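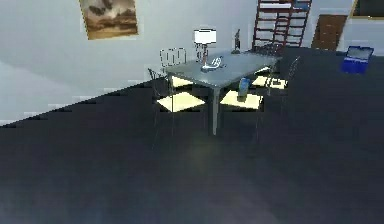
I am trying to get rid of stair-stepping on long straight edges in interior renders, and supersampling is not fixing it. The renderer is Rulora, the output is PNG, and the room is a plain shell with a few furnishings. The line between the white wall and the charcoal floor runs at a diagonal and comes out jagged. Increasing samples per pixel from 12 to 40 changed the render time and nothing else that I can detect. The denoiser is off. Texture filtering is set to anisotropic. Is there a separate setting for geometry edges?

*Asked by Seraina Plattner, July 1, 2020*

## Answers

**Rupert Wyss**

Check which sample setting you changed. Rulora has two: shading samples and coverage samples. Shading samples control noise in lighting and reflections. Coverage samples control how many positions inside each pixel are tested against geometry, and the default is 1. With coverage at 1, every pixel on an edge is entirely wall or entirely floor, whatever the shading count is.

1. Open Output > Sampling.
2. Set Coverage to 4. Use 8 for final output.
3. Set Filter to Gaussian, width 1.5. Box at width 1 is acceptable for tests.
4. Clear the tile cache before rendering again. Old tiles are reused if only the coverage value has changed.

High-contrast edges also alias if tone mapping is applied after the filter. A pixel that is half very bright and half dark averages to a value that still clips to white, so the step remains. Enable "Clamp before filter" and set the limit to 1.0. You lose some highlight energy, mostly on metal.

**Alois Marti**

Just render at double size and scale down. Works for me.

> **Hermine Zürcher:** Only if the scaling is done in linear light. Many editors scale in gamma-encoded space, and thin bright lines against dark get darker.

**Theresia Kaufmann**

Agree with Rupert on coverage. Also look at the viewport scale. If the preview is at 50% and you save from the preview window, you get the preview buffer enlarged with nearest-neighbor, and no sampling setting affects that. Use File > Render to Disk.

**Seraina Plattner** (comment)

Coverage was 1. At 8 with the Gaussian filter the edge is clean. I had not cleared the cache the first time, so step 4 matters.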